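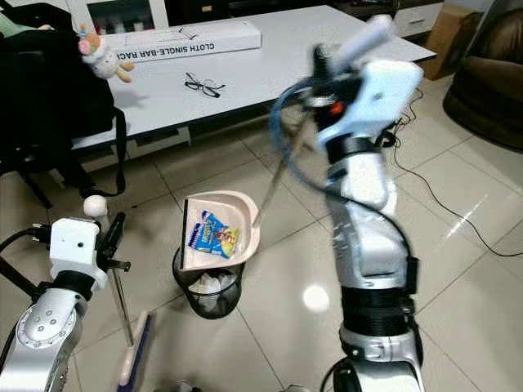
掃除用双腕ロボットの手入れメモ(作業場のコツ)

うちの作業場では、双腕のロボットにほうきとちりとりを持たせて、床のごみをごみ箱へ入れる作業をさせています。私は機械の世話を担当しています。日本語は勉強中なので、読みにくい所があればすみません。毎日使って覚えたことを書きます。

1. ケーブルの余裕
手首のまわりのケーブルは、輪にして余裕を残します。最初、私は見た目がきれいになるように短く束ねました。すると、ちりとりを傾ける動作でコネクタが引っぱられて、グリッパの信号がときどき切れました。今は手首をいちばん遠い角度まで手でゆっくり回して、輪がまだ少したるんでいる長さで止めています。結束バンドは強く締めないでください。マジックテープのほうが直しやすいです。

2. 床のケーブル
床を通るケーブルは、ほうきが動く範囲の外へ出します。つるつるのタイルではケーブルが少しずつずれます。朝と昼の二回、位置を見てください。テープで留めるときは、先に床をふいて乾かします。

3. 道具の持ち手
グリッパが柄をつかむ高さに、細いビニールテープで印をつけます。高さが変わると、ちりとりの先がごみ箱のふちに当たります。金属の柄は手の油ですべりやすくなるので、アルコールを少しつけた布でふきます。たくさんつける必要はありません。指の内側のゴムも同じ布でふいて大丈夫でしたが、古いゴムは白くなることがあります。そのときは水だけにします。

4. ごみ箱の位置
ごみ箱は軽いと動いてしまいます。私は底に平たいおもりを入れて、床に小さい角の印を四つつけました。袋をかける場合、ふちから出た部分は外側に折って、しっかり留めます。ちりとりがひっかかると、腕は止まるまで袋を引っぱります。

5. 菓子の袋が落ちないとき
軽い包み紙は静電気でちりとりにくっつきます。速く振るより、傾けたまま一秒待って、それから小さく二回振る設定がよかったです。冬は特にくっつきます。十二月にミンットゥ・ムストネンさんが、ちりとりの内側を柔軟剤をうすめた水でふく方法を教えてくれました。よく乾かしてから使います。

6. 関節の点検
関節のカバーのねじは、運転の振動でゆるみます。私たちは動作回数を記録していて、2,000回ごとに全部のねじを確かめます。一度、忙しくて2,072回まで延ばしました。左ひじのねじが一本、指で回るくらいゆるんでいました。締めるときはトルクドライバーを使い、値はメーカーの説明書のとおりにします。触る前に電源を切り、腕を台などで支えることを忘れないでください。ブレーキがあっても支えたほうがいいです。

7. ほうきの毛
毛が曲がったら、ぬるいお湯につけて、くしでそろえて、毛を上にして干します。今のほうきは1,376回目で毛先が開いて、細かいごみが残るようになりました。新しいほうきに替えたら、床の高さの設定をもう一度してください。同じ商品でも毛の長さが少し違います。

追記:ナディラ・マンダギさんから「グリッパの指から音がする」と質問がありました。私の場合は、指の付け根に髪の毛が入っていました。ピンセットで取って、グリスは足しませんでした。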